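Wodwood cell, setup notes in pictures
Posted 2023-05-11 by Roya Rostami

We moved the Wodwood cell over to simulation in March, on the promise that a rendered arm needs no looking after. I had my doubts then and I have them now. Nothing wears out, true, but offsets still get typed in wrong, the Bravis config file still gets overwritten, and somebody still has to sit down and check where the fingers are. I keep a checklist for the real machine with 21 lines on it. For the rendered one I'm down to 15, so that's the big saving.

These are renders from the latest check, after I reloaded the gripper model and put the tool offset back to what it should be.

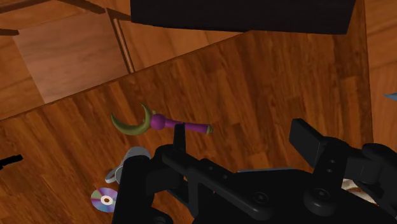
Gripper view, with the moon wand lying just past the fingers.

I look at this view before any other. The upright tab overlaps the purple handle from here, and I don't trust it for judging distance. Hashemi's guide says you can set the offset from the gripper view alone. Maybe you can. I tried it and came out 4 mm off, then spent the afternoon blaming the grasp planner — which was fine, as far as I could tell. Now I read the finger positions from the log and use the picture to catch the stupid mistakes.

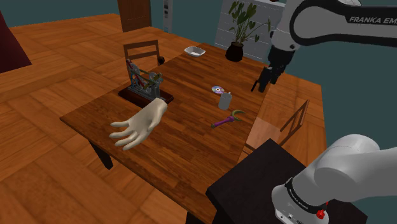 Room view: the Franka arm on its dark stand, gripper pointing down over the table.

The mount height gets checked from out here. Duderis swears the stand never shifts between scene loads. I have 31 loads in my notes and a base height written next to each one, and I'll go on writing them down. The fingers are slightly open over the tabletop in this one. Whether they are open by the amount the controller reports is a separate question, and I'd like to see numbers before I sign off on it.

Next up is the joint limit file, which is older than it ought to be.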